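Reusing condensate for boiler feed, small process steam plant

Posted 10 August 2023 in Steam, Heat and Utilities

wleite_ginville

Hi all. We run a small fire-tube boiler at our site in Ginville, 700 kPa, feeding two jacketed kettles and a plate heat exchanger. Until now all the condensate has gone to drain. Yes I know. Inherited it.

Manager wants it recovered before next winter. Gas bill was ugly in February and he finally looked at where the hot water goes. I've got a quote from Dukow for a vented receiver, duplex pumps and the pipework back to the feed tank. Dearer than I hoped but not crazy.

What bothers me is the exchanger. Product side is a sugar solution and it runs at higher pressure than the steam side for part of the cycle. If a plate cracks we'd be sending syrup to the boiler. Had a plate go once before my time and apparantly it all just went down the drain and no harm done.

Do I (a) leave the exchanger out and only bring back the kettles, or (b) bring it all back and put a conductivity meter on it with a dump valve? Dukow say b. They also sell the meter.

Feed tank sits at 60 degrees most days, if that matters. Treatment is sulphite plus a phosphate blend, dosed on makeup flow.

Thanks
Wellington Leite

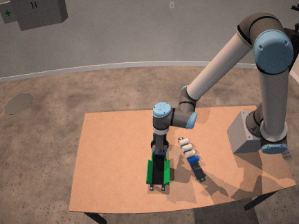

Forgot to say, the return run would be long, other end of the building, and there's a lift of a few metres over a doorway. Can't go under, slab's got services in it. Traps are all inverted bucket, no idea on age.

kettlehand

B will catch you out. Conductivity is no good for sugar. Sugar doesn't ionise so the meter sits there happy as anything while syrup goes through. It'd pick up brine or caustic from a CIP leak, fine for that. For sugar you want turbidity or a TOC analyser, and TOC ones cost real money on a boiler your size.

We did the kettles only, first year. Got most of the saving. Exchanger still goes to drain but through a little coil that preheats the makeup, so we keep some of the heat and none of the risk. Coil was made up locally, stainless, had it in over a weekend. If it fouls you pull it and clean it.

What sugar does in a boiler: breaks down to acids, pH falls over, foams, carries over into the steam, brown water out the blowdown, smells like burnt toffee. Then you're down for a boilout and explaining it to the insurer. Been there at the Cinness plant, never again.

Kettle jackets can leak too mind you. But yours are open top I assume, so the steam side is above product while it's on. Watch the cool down, jacket can pull a vacuum and suck product in thru a crack. Vacuum breaker on each jacket. Cheap. Do that first.

M. Figueiredo

Agree with most of that. On the lift over the doorway, don't let the traps push it up. Your kettles will be on modulating control or close to it, pressure in the jacket drops right off near setpoint and the trap has nothing left to lift with. Jacket floods, uneven heating, water hammer when the valve opens again. Drain by gravity to the receiver, put the receiver low and near the kettles, and let the pump do the lift. Check where Dukow have drawn it. If it's next to the boiler, ask why.

Also:

Pump NPSH. Condensate near boiling in a vented tank will cavitate an ordinary centrifugal unless there's decent head above it. Ask for the figure in writing.

Vent pipe outside, full size, no valve in it.

Your dosing is on makeup flow. Makeup will drop a lot once condensate is coming back, and so will the dose. Hotter feed tank means less oxygen so less sulphite needed, but get your water people to redo the numbers anyway and test daily for the first few weeks. You'll probably want an amine for the return line as well, check it's allowed if any steam touches product.

Survey the traps before you spend a cent. If a couple have failed open, you'll be piping live steam back to the receiver and it'll go straight out the vent. Our lot tested 883 on one site and the result wasn't pretty. Old bucket traps esp.

steamy_dan

just dump it mate, water's cheap

kettlehand

Water is. Gas isnt. Plus he's paying to treat every litre of it.

Wellington if you do go kettles only, leave a capped tee in the return line where the exchanger would come in. Costs nothing now.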